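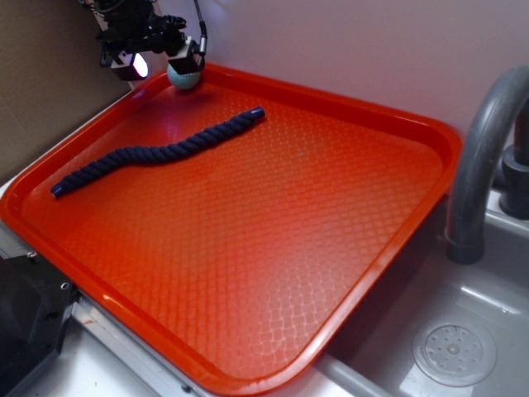 Why do we have to change our dock lines every season when the old ones look fine, one member wrote after the July newsletter, and why does the marina get to decide what "worn" means? The message went on to say that the new rule reads like a way to sell rope.

We got several notes along those lines, so here is where things stand as of August 10, 2020.

There is no rule that lines must be changed every season. The July item was badly worded and we have fixed the copy on the board outside the office. What the slip agreement says is that a boat must be tied with sound lines of the right size, and that the dock staff may replace a bad line and bill the owner. That has been in the agreement for years. The new part is the inspection. Staff will now walk every dock twice a season and leave a tag on any line they think should go. A tag gives you 17 days. If the line is still there after that, we put on a new one and add it to your next statement.

The reason for the change is the storm in the spring. Netel Marina has 240 slips, and most boats came through without a scratch. The ones that didn't were nearly all on the outer end of C dock, where the wind comes straight down Lake Flata with nothing to stop it. A pontoon boat parted its stern line, swung around on the bow, and leaned on the power post until the post gave way. The repair to the post and the wiring came to $2,652. The boat next to it needed a new rub rail. The line that let go had been chafing on the edge of the dock and had been tied short, so it took the full load every time the boat moved.

How to tell if a line is worn

Staff look mostly at the places where it touches something. Run your hand along the part that goes through the chock and the part that sits on the cleat. A little fuzz on the outside is normal and even helps protect the strands below. Flat spots are a bad sign. So are stiff sections, shiny or melted patches, and any strand that has been cut or pulled out of line with the others. If the line is thinner in one place than another, it's done. Color tells you very little. Dark lines hide dirt and light ones show it, and a faded line may still have years in it if it was good nylon to begin with.

Salt is not our problem on the lake, but grit is. Sand gets between the strands and cuts them from the inside. Take your lines off once or twice a season, soak them in a tub of lukewarm water with a bit of mild dish soap, rinse, and hang them in the shade. No bleach. Don't use the pressure washer either, which drives the grit further in.

Sizes

For boats under 27 feet we ask for 3/8 inch. From 27 feet up to 36, use 1/2 inch. Anything longer, come and talk to us. Nylon only, please, for dock lines. It stretches, and the stretch is what saves your cleats. Polypropylene, the light kind that floats, is fine for a ski tow and not fine for holding a boat. We still see it on B dock.

Spring lines are required on all outer slips from now on. These are the long ones that run from the bow back toward the middle of the dock, and from the stern forward. If you aren't sure how to set them up, ask at the fuel dock and someone will walk down with you.

Where to buy

Anywhere you like. The marina store carries lines made up by Jumau, already spliced at one end, and we make a small amount on them. The hardware store in Paiva sells nylon off the spool by the foot and it's perfectly good if you can tie a bowline. Chafe guards can be bought or made. Old fire hose works. So does a length of garden hose, though it tends to creep along the line unless you stitch it down.

The box of used line by the ice machine is for fenders, tarps, and knot practice. Please don't tie up with it.

First inspection

A, B and D docks have been done. C dock and the covered slips are next. If you've been tagged and think we got it wrong, call the office at extension 727 and ask for a second look before you spend any money. Two tags have already been taken off that way.

Owners who will be away for the rest of the season can leave a spare set in the dock box with the slip number on it, and staff will put them on at no charge.

The pump-out station is closed until the new hose arrives. The one across the lake at Paiva is open during daylight hours.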